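Revisión de puestos de trabajo e instalación eléctrica de oficina, planta primera, edificio Mendesthorpe. Fecha de la visita: 30 de enero. Documento base: procedimiento interno de Umier, revisión vigente desde mayo.

Claves: C = conforme, NC = no conforme, OBS = observación sin plazo, NA = no aplica.

## 1. Cuadro secundario

- [x] 1.1 Puerta con cierre y rótulo de riesgo eléctrico. **C**
- [x] 1.2 Espacio libre frente al cuadro, mínimo 700 mm. **C**
- [ ] 1.3 Esquema unifilar actualizado en el interior. **NC**
- [x] 1.4 Prueba del pulsador de los diferenciales. **C**
- [x] 1.5 Tapas ciegas en huecos sin uso. **C**

Comentario a 1.3: el esquema corresponde a la distribución anterior a la reforma. Faltan los dos circuitos que alimentan la sala de archivo. Flunell debe entregar la versión corregida en papel y en formato editable.

Comentario a 1.4: disparo correcto en todos los diferenciales. No se ha medido el tiempo de disparo, que queda para la verificación con instrumento.

## 2. Tomas de corriente y canalizaciones

- [x] 2.1 Mecanismos fijos, sin grietas ni marcas de calentamiento. **C**
- [x] 2.2 Continuidad del conductor de protección. **C**
- [ ] 2.3 Ausencia de regletas conectadas en serie. **NC**
- [ ] 2.4 Canaleta de suelo con tapa íntegra. **NC**
- [ ] 2.5 Cables sujetos en las bajadas de pared. **OBS**

Comentario a 2.3: puesto 149. Dos regletas encadenadas bajo la mesa, una de ellas sin interruptor. Retirar la segunda y solicitar toma adicional.

Comentario a 2.4: falta un tramo de tapa de 400 mm junto a la puerta del archivo. Riesgo de tropiezo. Se ha balizado durante la visita.

Comentario a 2.5: en las mesas situadas contra la pared se admite la bajada vista por detrás del tablero siempre que el cable no soporte peso ni quede pinzado al mover el mueble. Se recomienda brida o canaleta adhesiva.

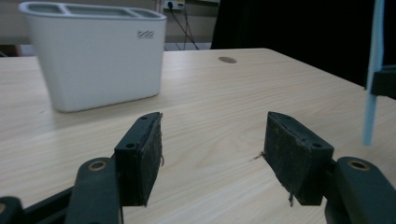

*Apartado 2.5. Mesa junto a pared, con toma mural y cables negros por detrás.*

Los pasacables de los tableros se comprobarán al tacto por la cara inferior. No se aceptan bordes cortantes ni aros sueltos.

## 3. Mobiliario y superficie de trabajo

- [x] 3.1 Tableros estables, sin vuelco al apoyar carga en el borde. **C**
- [x] 3.2 Cantos sin astillas. **C**
- [ ] 3.3 Estanterías ancladas a pared. **NC**
- [x] 3.4 Sillas con cinco apoyos y regulación operativa. **C**

Comentario a 3.3: dos estanterías Achterberg del archivo sin anclaje superior. Descargar los dos estantes altos hasta que se fijen. No basta con calzar la base.

## 4. Evacuación e iluminación

- [x] 4.1 Recorridos libres de obstáculos. **C**
- [ ] 4.2 Luminarias de emergencia operativas. **NC**
- [x] 4.3 Extintores accesibles y con revisión en plazo. **C**
- [x] 4.4 Iluminancia media en puestos, mínimo 400 lux. **C**

Comentario a 4.2: la luminaria del distribuidor no enciende al cortar el circuito. Batería agotada o mal conexionada. Sustituir el equipo completo si la batería no es desmontable.

## 5. Plazos

| Punto | Acción | Plazo |
|---|---|---|
| 2.4 | Reponer tapa | Inmediato |
| 4.2 | Reparar o sustituir | 48 horas |
| 2.3 | Retirar regleta | 48 horas |
| 3.3 | Anclar estanterías | 7 días |
| 1.3 | Actualizar esquema | 30 días |

El cierre de cada punto requiere parte firmado por la contrata. Los puntos 2.4 y 4.2 se reinspeccionan en presencia de Umier.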